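Projects > Food and Villages > Custesari Preserving Kitchen > Progress reports

Custesari Preserving Kitchen: second progress report to the Ververidis Fund

Prepared by Wendelin Tanner, project coordinator

14 shares | 3 comments

This report covers the months from the end of winter until June. The first report explained how we found the building and signed the lease, so I do not repeat it.

The kitchen is now open. Households from Custesari and from the upper part of Prukulow can book it for half a day and cook their fruit and vegetables into jam, chutney and pickles. In the application we promised five member households in the first season. We have five, and two more are waiting for the hygiene course.

Production. Until the end of June the members filled 900 jars. Most of this was rhubarb and strawberry, and in the last weeks also the first apricots. Our target for the full season is 3,000 jars. I believe we can reach it, but only if the plum harvest is normal. The late frost damaged the lower orchards and the growers do not yet agree how much is lost.

Equipment. The large kettle arrived five weeks late. The supplier sent first a model for a different gas connection, and we had to return it at our own cost. The fund allowed us to move money from the transport line to cover this, for which we are grateful. The steam cabinet for the jars works well. The label printer does not. It stops when the room is humid, and in a preserving kitchen the room is always humid – we should have thought of this before. For now the members write the labels at home.

Training. Two hygiene courses were held. The second was better attended than the first because we moved it from a weekday morning to Friday evening. Everybody passed the written part. For the acidity measurement some members asked for more practice, and we will repeat this part before the pickle season begins.

Sales. The shop in Prukulow takes our jars on commission. We also started to sell under the name Komby, which the members chose by vote. I was personally for another name, but Komby is easy to say and the customers remember it. The price is still under discussion. Some members want it low so that neighbors can buy, others say that sugar and glass have become too expensive for this.

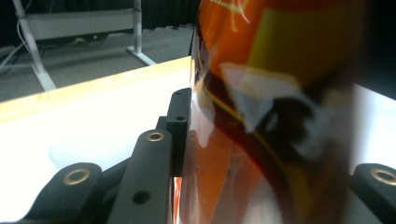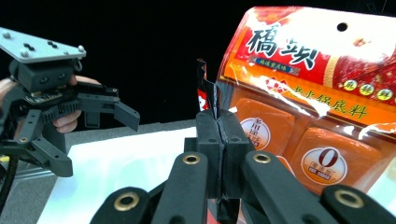 Difficulties. The water pressure falls in the afternoon, when the gardens are watered, and then washing takes almost double time. The municipality has promised to look at the pipe, but we have no written answer. The second difficulty is storage. The cellar is cool enough, but the shelves are narrow and full boxes must stand on the floor, which the inspector does not accept for long.

Next steps. Before the next report we plan to build wider shelves, to repeat the acidity training and to decide the price. We ask the fund to confirm if the remaining transport money can be used for the shelves. The detailed table of costs is sent separately.

Comments (3)

Orchard Lane: Is the kitchen possible to book for one day only, without membership? I have only quinces.

M. from Prukulow: The rhubarb with ginger was sold out already when I came. Please make more.

Reader: Good report. What happens with the label printer, will you return it?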